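The Long Way to a Good Grip

In a shared workshop in Iltmont, a group of hobbyists is building hand-held grippers and finding out how much there is to know about picking things up

Aug 23, 2023

The stairs up to the Thygesen workshop are steep, and by the top of them I was glad I had carried nothing heavier than a notebook. I had come to see a home-brewed gripper, a thing I'd read about in the members' newsletter and had pictured, wrongly, as a kind of claw on a stick. I was handed one within a minute of getting my coat off, before anybody had offered me coffee (the coffee came later, and it was very good), and told to go and squeeze something.

So I squeezed a sponge. Then I squeezed a paper cup, with less success. What surprised me was how much I could feel through it. The jaws close as your fingers close, and there's a little give at the tips, so that the sponge pushed back at me in a way that seemed almost friendly. I've used barbecue tongs all my life and never once felt that they were telling me anything!

The members call the design the Lomley, after the street where the first one was put together on a kitchen counter. You hold it in your hand and do ordinary things with it, and the recordings of those ordinary things are meant, in time, to teach a robot arm how to do them too. The arm itself is still mostly a parts list. The hand came first, which struck me as a backward way to build a robot until I had spent an afternoon there and come around to thinking it was the sensible one. An arm is expensive and takes up a good deal of floor. A hand you can take home in a tote bag and try out on your own dishes.

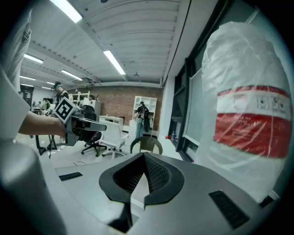

The shell is printed, and the printing is where most of the evenings have gone. The early bodies were chunky, square-shouldered things with seams that dug into the palm, and a whole shelf of them has been kept out of what I took to be affection. Each new one is a bit rounder than the last. One member told me she had stopped measuring and started handing prototypes to people at the door, watching where they put their thumbs, and going back to the computer to move the grip to wherever the thumbs had wanted to be.

The fingers were harder. A stiff finger will hold a wood block all day long and then crush a muffin. A floppy one is kind to the muffin and drops the block on your foot. The group tried 24 versions of the fingertip over the winter, changing the thickness of the rim, the depth of the ribs, the softness of the material, and sometimes (this was told to me with a certain amount of sighing) changing all of them at once and then having no idea which change had done the good. They keep a proper log now. It's a school composition book with a coffee ring on the cover, and you are not allowed to print a fingertip until you've written in it.

I asked what the whole thing costs, expecting a number that would end the conversation. The parts for one gripper come to $111, provided you have the use of a printer and don't count your own time, which I gather no one in that room has ever done. The screws are from an ordinary hardware store. The filament comes on big spools that the workshop buys together, from a small supplier called Tanunov, and everyone pays for what they use by weighing the spool before and after on a kitchen scale.

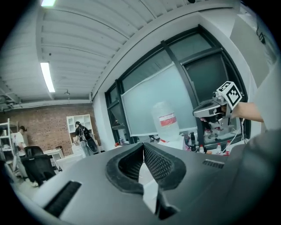
The black-and-white squares deserve a word, as they are the first thing any visitor asks about. They're patterns a camera can recognize easily, and from the size and slant of them a computer can work out where the hand is and which way it's tilted. The members print them on plain paper and glue them down, and they are fussier about the gluing than about nearly anything else. A bubble under the paper, or a corner that has lifted in the damp, will throw the numbers off, and then you may spend a whole evening hunting through the software for a fault that was sitting on top of the gripper the entire time. Matte paper is better than glossy. A glue stick is better than the white liquid kind, which wrinkles. I wrote all this down as though I might need it, and by the drive home I had half decided that I might.

There's an etiquette to using the grippers, too. You move a little slower than you would normally. You try not to turn your wrist in some clever way that a robot arm couldn't follow, and you don't help out with your elbow. I was bad at this. I have apparently spent my life nudging drawers closed with my hip, and I had to be reminded of it more than once, very kindly.

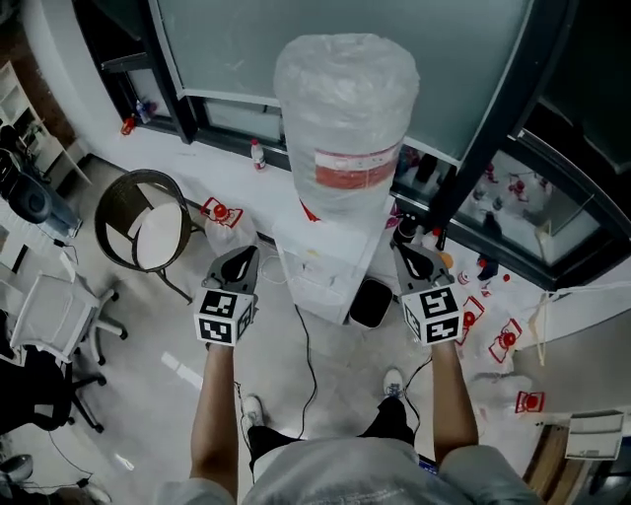
Do you need to know how to program before you start building one?

Most of the members didn't. The printing and assembly can be done with a screwdriver and some patience, and the software for the first tests is shared among the group, so a newcomer generally copies a working setup and learns what the pieces do by changing them. Knowing how to solder tidily will help you sooner than knowing how to write code.

That was certainly my experience. I was put to work on a bench with a bag of parts and a set of instructions that ran to 54 steps, several of them crossed out and rewritten in pencil. I got as far as the spring. The spring goes in under tension, and mine left the bench at speed and was found a good while later inside a box of sandpaper. Everyone has lost the spring, I was told, and there's a jar of spares by the sink.

The next job is the arm. The group hopes to have the shoulder joint turning in September, with a pair of Lomley fingers bolted to the far end, and the first task they've picked for it is putting a sponge into a cup. I asked why that one, and was told that it was soft, that it was cheap, and that somebody had already bought the sponges.

The workshop opens its doors to visitors on the first Saturday of the month, and the parts list is pinned up just inside, with copies underneath for anyone who wants to take one home. Mine is on the refrigerator. I have bought the screws.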